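Flutcombe project – weekly check-in, minutes
Room 2, July, started 9:30, notes taken fast so fix what's wrong

Previous minutes ok, no changes. Main item was the toast task and how many demos we still owe Pondden.

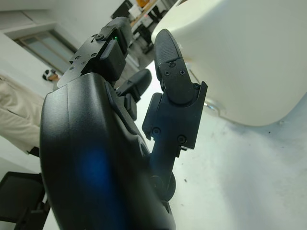
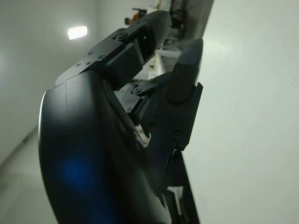 Wrist views, close in on the fingers

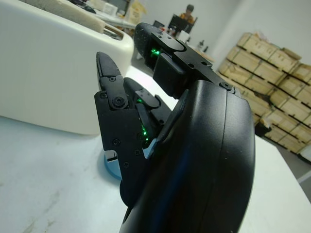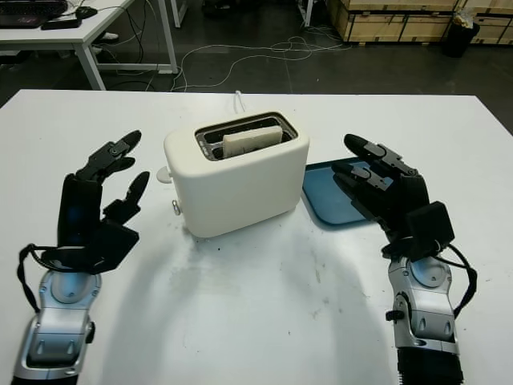
Count first. Target for the toast set is 155 episodes, 100 recorded, 63 through review so far. Rest of review queue to be cleared before the next call. Long talk about how to label the start of an episode. Bread already standing in the rear slot with both hands up near the toaster and tray – does that count as start, or mid-task? Agreed: start label goes on first arm motion, whatever the bread is doing. Bagheri script to be changed to match, old labels rerun.

Wrist views. Fingers take up a lot of the picture, worry that the model learns the hand and ignores the toaster. Keep wrist and head views both in training, do one run with head only to compare. No decision on cropping, comes back next time.

Variety. Tray nearly always on the right in the set. Next batch to swap sides and shift the toaster between episodes. Operators asked for a written list of start positions, will be taped up by the desk.

Failed tries – keep them, seperate folder, tag with reason. Do not delete. Moltbridge wants them too.

Storage: drive nearly full again. Order 2 more.

Actions
– finish review queue
– change start label in Bagheri script, rerun
– list of start postions
– head-only training run
– order drives

AOB: none. Closed 10:15.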